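Wrist camera in sim: is two-finger the right choice for soft round fruit?

caldeira_bench
Comparing two grippers in simulation before we buy. The Rokbridge two-finger does 33 good grasps out of 100 on a peach model, the Zivby three-finger far more. Same arm, same controller. Is the gripper to blame or my setup?

pipwick
Three fingers is always better for fruit. Get the Zivby.

londley_user
I'd check the camera before blaming the gripper. With no shadow under the fruit the depth is hard to judge, and if your policy works from the wrist view it may be closing early. My wrist view looks like this:

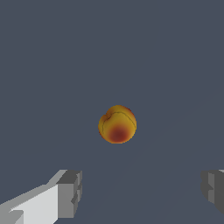 Wrist view before the grasp, peach between and beyond the fingers.

Only a bit of the right finger shows, so I moved the camera mount sideways until both tips were in view, turned shadows on and ran 300 more trials. Nearly all the early closes went. Try that on both grippers, then compare again.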